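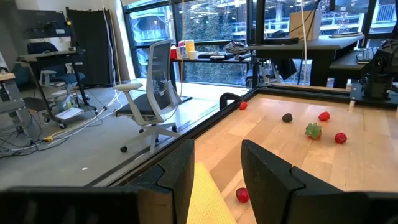 Plastic strawberries and a blackberry on the wood-top table, window side of the Tenevano play-food room.

FOR RELEASE FRIDAY

Tenevano opens its play-food room to teachers and parents in August. Doors at 6 p.m., 30 places per evening, sign up at the desk.

On offer: the Hoàng fruit line, 200 pieces, sorted by kind. Strawberries mostly. Big windows, trees outside, office chairs if you need to sit. Kids sort, stack, trade, drop things. Fine by us.

"We wanted daylight and a plain table," said Yesenia Usuga, who runs the room. "The fruit does teh rest."

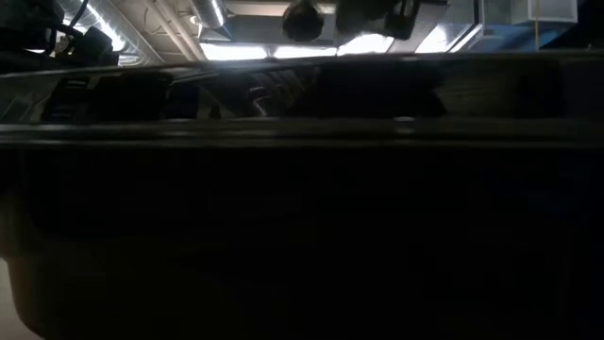

Overhead: foil duct and bright light panels.

Sessions run 14 evenings. Handach is covering the cost of the fruit, Tenevano the rent. Groups bigger than six please write ahead so we can set out more peices.

Press contact: Trinh La, Tenevano front desk. Photos on request, interviews before noon only.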